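**Week 2: Marking out a work surface**

Before you arrange anything on a table, decide where the table ends. You may feel you know this already. Last year 18 of 21 students put something over the edge by Tuesday.

Run black tape along the border first, then mark your working square in the center. Tilting the square is fine — McGrath tilts all of his and has never said why. Press the corners down hard.
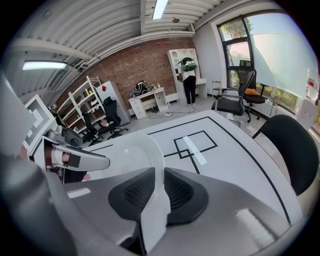
Chairs count as part of the layout. A seat pushed close to the table takes up reach you were probably planning to use, so draw it on your plan, wheels included if it has them.

For next time:

- Read the Plekaddale handout, section 2 only. The rest is about varnish.
- Sketch your own table at home, chairs and all.
- Tape queries go to Gráinne Keogh, before lunch.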